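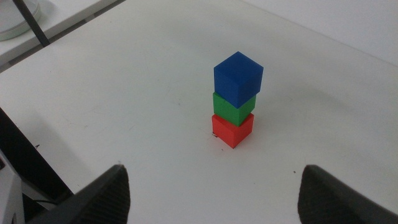
What can you do with only three blocks? More than you'd think: stack them, knock them over, swap the order, and start again.

Drarton Play Shelf
April 28, 2024

We have a big tub of blocks at home, 309 pieces when I sorted it in March. Most of it stays in the closet now. Three cubes live on the white table and they get used every day.

The order today is red on the bottom, green in the middle, blue on top. Tomorrow the blue one goes on the bottom. That's the whole plan.

Three colors give you six different towers. We write each one on a card with crayon dots and work through the cards. Takes us 20 minutes if there's no arguing.

You don't have to line them up. The blue one is turned a bit and hangs over the green on one side. I leave them like that. Straightening somebody else's tower is a good way to end the game.

Someone asked about the white table. It's from Imora, second shelf unit down at the Kamthorpe store. It shows every smudge and scuff. I wipe it with a damp cloth and a little dish soap and some of the marks never come off. Fine with me.

Harder version for older kids: build one tower, look at it, cover it with a box, then build a copy from memory. Start with the colors. Once that's easy, copy which way each block is turned too.

If you're buying cubes, get ones you can pick up with one hand. Shiny ones slide around on us, matte ones are better.

Next up is the card set. I'll post the dots when I've redrawn them, the first batch got juice on it.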